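Boron: Moisture and Packing Records from Ground Level Storage Units

README for version 2

Boron is a small table of records about goods kept in steel storage units without heating. It was collected at the Baysal yard in Prususero, where customers rent a unit by the month and bring their own belongings. Each record describes one packed container inside a unit (a carton, a bin, a trunk and so on), how it was closed, where it was standing, and in which condition it was found when the customer opened it again. The release has 283 records from 13 units.

I made this data because I could find many tables about the temperature of large warehouses, but very little about what happens to a box of winter clothes in the back corner of a steel unit. Maybe it is useful also for other people who rent out units or who must write packing advice for customers.

Files

records.csv: the main table, one row for each packed container
units.csv: one row for each storage unit, with door direction, floor type and vent type
readings.csv: relative humidity and air temperature, one row for each hour and unit
codes.txt: the list of short codes used in the other files
changes.txt: what is different from version 1

All files are in UTF-8. The separator is a comma and the decimal mark is a point. Empty cells mean that the value was not written down. They do not mean zero.

Columns in records.csv

record_id: whole number, never used again if a record is removed
unit_id: connects to units.csv
container_type: see the next section
closure: lid, tape, zipper, strap, open
height_cm: measured outside, to the nearest centimeter
level: floor, pallet, shelf
distance_wall_cm: the shortest distance to any steel wall
contents_class: textile, paper, tools, sport, kitchen, mixed
desiccant: yes or no
months_stored: whole months, rounded down
condition_out: good, damp, spotted, damaged
note: free text, in English

Container types

The type is chosen by how the walls behave under load, and the name on the label in the shop is ignored. A rigid bin keeps its shape when it is empty. A carton is made from paper board of any thickness. A soft bin has walls that can bend, and this group gave us the most trouble.
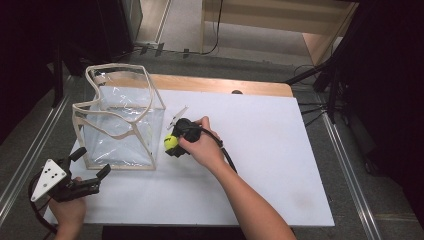 Height for soft bins must be read at the highest point of the rim, with the bin standing free on a flat surface. In version 1 some helpers measured at the lowest point, and the result was that the same model appeared with different heights. With an open bin of clear plastic sheet and beige fabric binding, like the one standing on the white board, the rim is wavy and the near edge bends inward, so the two ways of measuring do not give the same number. Please do not pull the walls straight before reading. The clear walls are still a soft type, even if the bin looks like a tall box. If the bin is filled, write "filled" in the note, because the contents can push the rim up.

Trunks and suitcases have one type together. Vacuum bags are not included.

How the records were made

Every customer who agreed received a paper form at the gate. The person on duty filled in the upper half together with the customer when the goods came in, and the lower half when they went out. I typed all forms into the table myself and compared each of them with the paper a second time. If the two halves did not agree about the type of container, I kept the type from the lower half.

The humidity readings come from small loggers fixed on the inside of the door frame, at shoulder height. We call them Idex loggers in the forms, after the label we put on the storage case, and this word stays in codes.txt. A logger near the door does not show the same air as the back wall. I recommend to use the readings for comparing units with each other and not for describing the air inside one box.

When desiccant was used, it was always one bag of 200 grams placed on top of the contents. Customers who brought their own product are marked with "no" in the desiccant column and with "own" in the note.

Contents class

The class is given by the largest part of the contents. "Sport" is for balls, rackets, pads, mats, boots with studs and similar things. Bicycles and boats stand alone in the unit without a container, and they have no record. Clothing for sport is textile.
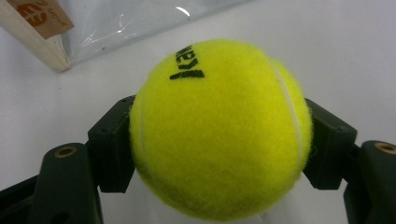

Tennis ball held between the two fingers of a gripper.

Felt, leather and foam are all possible inside the sport class, and they do not react to moisture in the same way. For this reason the note begins with the main material whenever it was known, for example "felt; opened tube" or "leather; cleaned before storing". Version 1 did not have this rule. Older notes were completed only where the customer could still tell us.

Meaning of condition_out

good: dry to the hand, no smell, no marks
damp: cool or wet to the hand, no marks
spotted: visible spots of mold or rust, can be cleaned
damaged: the customer decided to throw away a part of the contents

The judgment was made by hand and by eye, at the open door, usually in daylight. Between "good" and "damp" there is some personal opinion. In November the forms were often filled in when it was already dark, and these records carry the code LD (low daylight) in the note. I would be careful with them when the class is textile or paper. 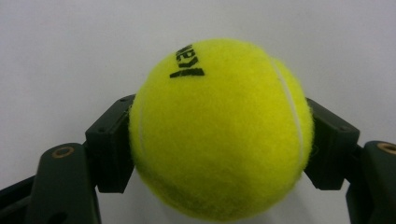

The line between "damp" and "spotted" is more stable. One spot of any size is enough for "spotted". Dust, chalk and old stains from before the storage time do not count, and the upper half of the form has a place where such marks were noted when the goods came in.

Known problems

Shelf level is rare, as most units are rented without shelves.
Two units were exchanged during the collection after a door seal was replaced. They have new numbers in units.csv, so please treat them as separate units.
Loggers stopped for short periods when the battery was empty. The rows are missing from readings.csv, and I did not fill them by calculation.
Customers who pack carefully were probably more willing to take part.
The kitchen class is too small for any comparison.

Privacy

Names, phone numbers and contract numbers were never typed into the files. Unit numbers are not the numbers painted on the doors. Free text was read line by line, and words that could point to a person were taken out.

Use and contact

You may use, change and share the files, also for commercial work, if you name the source as "Boron records, Prususero, version 2". If you find an error, please send the record_id and the name of the column to Pouran Arabzadeh at the Baysal yard office. Corrections are collected and go into the next version, with a line in changes.txt.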